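Mendholm Equipment Advisory Service
29th March
We have completed our review of the Maneck hand-held gripper kit, offered to colleges and small workshops by the supplier Ngubane. Our findings are set out in the posts that follow. The loan period was 20 working days, and the kit was returned at the end of it.

Mendholm Equipment Advisory Service
The kit is supplied as a boxed set: two hand-held grippers, spare finger pads, a charging lead and a printed guide. A licence for the Flivov recording software is included for the first year. Renewal is charged separately and the price should be confirmed in writing before an order is placed.

Mendholm Equipment Advisory Service
Our review covered 200 handling tasks carried out by members of our own staff. None had used a tool of this type before. Training took one morning, using the supplier's guide and no outside help. 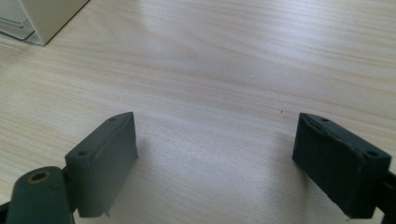 Mendholm Equipment Advisory Service
Build quality is good for a kit in this price band. The fingers are plain blocks with a flat inner face, and members asked us how well such parts stand up to shared use. The finish on our loan set shows small scuffs and paler worn patches along the edges of the fingers. We regard this as a matter of appearance only. The brass threaded insert in the mounting post is a sensible choice, as threads cut straight into a softer part tend to wear out when fittings are changed often.

Mendholm Equipment Advisory Service
Changing a pair of fingers took 4 minutes with the key provided. The key is small and easily mislaid. We have asked Ngubane to supply two with every kit and await a reply.

Mendholm Equipment Advisory Service
On comfort: the weight is acceptable for short sessions. Staff with smaller hands reported that the trigger is a long reach, and we would advise a trial before purchase where several people will share one kit. Sessions in our review were limited to 20 minutes, followed by a rest.

Mendholm Equipment Advisory Service
On handling: boxes, tubs and other firm items gave little difficulty. Clear plastic goods asked more of the operator. Their edges catch the light strongly and the distance between a tray and its support is harder to judge than with a solid-coloured item. Centres working with such goods should allow extra practice time.

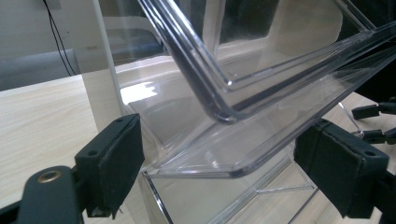
Maneck kit: clear tray and acrylic stand, with the gripper fingers open.

Mendholm Equipment Advisory Service
On pads: the supplied foam gives a secure hold on smooth surfaces. It should be treated as a part that will need replacing. Frayed edges should be looked for at the start of each session. Replacement pads are sold in packs and fit either gripper.

Mendholm Equipment Advisory Service
On software: Flivov installed without fault on the two office computers we used. Recordings were saved promptly and could be named and sorted by task. The search page is slow and the help pages refer in places to an earlier version. Ngubane has told us that a revised edition is planned for August.

Mendholm Equipment Advisory Service
On the guide: the chapters on setting up and cleaning are clear. The chapter on storage is a single paragraph and does not say how the grippers should be packed for transport. Members who intend to move the kit between sites should ask for further advice.

Mendholm Equipment Advisory Service
Our rating is Recommended, subject to two conditions. The buyer should obtain the software renewal price in advance, and should order spare pads with the kit.

Mendholm Equipment Advisory Service
The full report, including the task list and the comments of staff, is available to member organisations on request. Requests should be sent through the members' page and should give the name of the centre. The review was carried out at our own expense and no payment was received from the supplier.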